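The Smallest Room in the House Is Running My Life

I moved into the flat on the third floor of an old hosiery works in Plendadbridge last September, and the thing I told everyone about was the windows. Huge windows! I sent photos of them to people I hadn't spoken to in years. I didn't mention the bathroom to anyone, mostly since I'd spent all of four seconds in it at the viewing, nodded at the tap, and walked back out to look at the windows again.

I think about that bathroom more than I think about my job now. I've become one of those people who has opinions about grout. I went to a birthday dinner in Pluvcombe a while back and spent most of the main course talking to a stranger about where she keeps her spare toilet paper (inside the ottoman on the landing, if you want to know, and I thought it was brilliant).

So this is a piece about living with a small bathroom. I've had one for most of my adult life, one way or another, and I've read a great deal of advice on the subject, nearly all of it written by people who seem to have a much bigger one.

The advice always starts with mirrors. Hang a big mirror, the magazines say, and you'll double the space. I did hang a big mirror. I now have the same amount of space and I see myself brushing my teeth from an angle I never asked for. It does bring the light around nicely in the morning, I'll give it that, but I still can't open the door all the way if the laundry's in there.

Then comes the counter. Every article I've ever read wants the counter clear, and for a long time I thought that was just for show. I've come around. A small bathroom gets one flat surface if it's lucky, and whatever lives on it is what the whole room feels like. When mine had eleven half-finished bottles of things on it, I felt like I was getting ready for work inside a drugstore shelf. 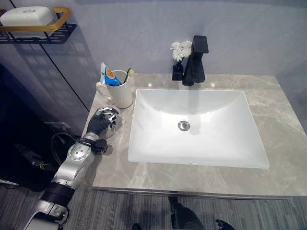
A mug with a handle does for toothbrushes, and gray marble forgives a lot.

I should say something about marble, because people have asked. It's lovely and it's a bit of a diva. Lemon juice will mark it. So will some face products, and so will the blue stuff people pour down the toilet, if you set the bottle down with a drip on it. I called the stone counter at Trajkovski, the tile and stone yard out past the ring road, ready to be told I needed a special spray. The man who picked up said warm water, a drop of dish soap and a dry cloth after, and then he hung up! I've done that ever since and I have no complaints.

The bottles went into a drawer. I don't have a drawer in the bathroom, so they went into a drawer in the bedroom, which felt wrong for a week and then felt fine. I carry in what I need and I carry it out again. My sister thinks this is a terrible way to live. She also has 2 bathrooms, so I'm not taking notes.

Towels are where it gets personal. I grew up in a house with an airing cupboard stuffed so full you had to lean on the door, and I brought that habit with me into every place I've rented. When I finally emptied out my own stash I found bath sheets I'd never unfolded, a beach towel from a vacation I didn't enjoy, and a set of fingertip towels that I believe were a gift (nobody buys those for themselves, surely). Most of it went to the animal shelter, who were thrilled. Shelters always want old towels. Call first, but they nearly always do.

What I kept was one good one for me, one for a guest, and one on the line.

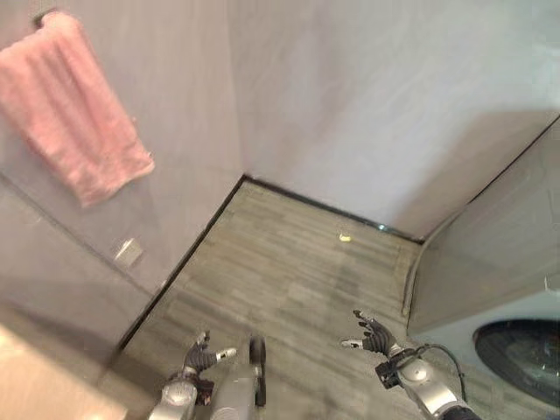 And I can't tell you how much easier the wash got. Terry takes forever to dry if it's bunched up, so I spread mine out as wide as the hook or rail will let me and leave the door open after a shower. If a towel starts to smell stale even when it's clean, try a hot wash with a cup of plain white vinegar and no fabric softener. Softener coats the loops, and then the towel just sort of pushes the water around your back.

Color turned out to matter more to me than I'd have guessed. I'm a white-towel person by upbringing. But white towels in a pale room always looked to me like a clinic, and one bright towel makes the whole place look as if somebody cheerful lives there. I went for a loud yellow. A friend did hers in pink against gray walls and I've been jealous ever since.

Paint, while we're on walls. I repainted twice. The first time I used what was left over from the hallway and it peeled behind the door within the month – steam gets into everything. The second time I bought proper bathroom paint from Condard, the hardware shop two streets over from me, and let each coat dry overnight like it says on the can. I'd never done that before in my life. I'm a one-afternoon painter. It was worth the wait and I was insufferable about it for days.

Condard also sold me a fan timer for 15 dollars, and if you only do one thing off this page, make it that. Mine runs for a good while after I've left the room and I haven't had to scrub the ceiling since. I had a quote for a whole new fan, vented through the outside wall, and it was 648 dollars before anyone had picked up a screwdriver. Someday, maybe. For now the timer and an open door are doing the job.

I've got less to say about floors, except this: look hard at the place where one kind ends and another begins. In my flat the hall boards stop at the bathroom door, and for months there was a little gap there that collected every hair and crumb in the building. I used to go at it with a toothpick while I was on the phone. A metal strip fixed it. I stood in the shop measuring my doorway from memory with my hands, got it wrong, went home, and came back with a tape measure like a grown-up.
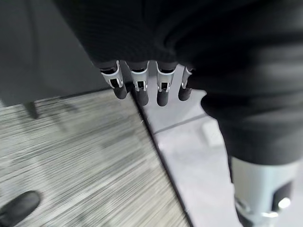 Look down now and then: the line where two floors meet deserves a sweep too.

Mats I've given up on. Everyone loves a bath mat in the store. At home it's damp by breakfast, it slides, and it's one more thick thing to wash. I switched to an old folded towel that goes over the side of the tub when I'm done, and when it's had enough it goes in the machine with everything else. You do have to remember to put it down first. I forget about once a week and the downstairs neighbor has been very decent about the noises I make.

I used to plan the bathroom I'd have one day, with a window and a chair in it. A chair! I had the chair picked out. I still like looking at those rooms, and I'll happily lose an evening to pictures of tubs with feet. But I lie in my own short tub with my knees sticking out, and the fan humming along on its timer, and the yellow towel within reach because everything's within reach, and I stay in there until the water goes cold.

My next project is the shelf over the door. I've measured it this time.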